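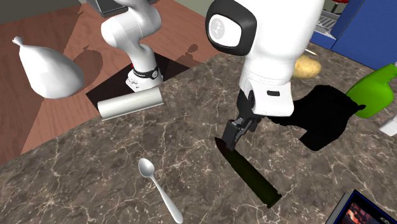 4.2 Rehearsing the counter in simulation

Figure 3. The simulated counter with one of the cluttered layouts loaded, arm reaching in.

I built the whole thing in my half of a shared workshop, and the real arm only gets bench time when the lathe people go home, so most of the work happened in the simulator. The scene loader is called Plinon, and I wrote it over one long August (it still shows in the variable names, sorry). It drops household things onto the counter at random angles and lets them settle. In Figure 3 the gripper is down at the dark green bottle-like item, with a spoon lying to the left of it and a potato partly hidden behind the wrist.

I ran 18 layouts, and the planner found a grasp in 13 of them. Black cloth was my biggest headache! The renderer gives it almost no inside detail - you get an outline and not much else - so my depth filter kept merging it with whatever was next to it. Eino Lahtinen suggested brightening the dark pixels before segmentation, which took me nearly 2 evenings to get right and fixed the merging in every layout I retried. The marbled countertop caused trouble too, mostly false edges along the pale veins, and I come back to those in Section 4.3.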